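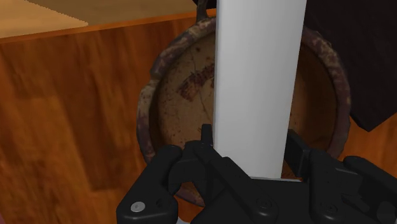 Salt stains on the bottom of a steel pot

Posted by Nenik, Sun 3 January

Hello to all. I bought in December a steel pot for pasta, and after two weeks it has small white spots on the bottom, inside. I washed it with soap and with the rough side of the sponge – the spots stay. I put the salt in cold water, as my mother always did. Is the pot ruined, and is it safe to cook in it?

Barnach
It is safe. Cold water with salt lying on the bottom can make small pits in the steel, and these you cannot remove. But white spots are often only lime from the water. Pour in one part vinegar and two parts water, heat it gently for 20 minutes, let it cool and wash as usual. If you still feel little holes with your finger, they are pits. I have the same in my pot and I cook in it every day. From now on add salt when the water boils, and stir.

Sani
vinegar worked for me too, lemon also ok

Coder
Please do not use steel wool, it leaves scratches. I did this once with a new pan and I regret it. For lime I use citric acid, one spoon to a liter of warm water – it smells less than vinegar.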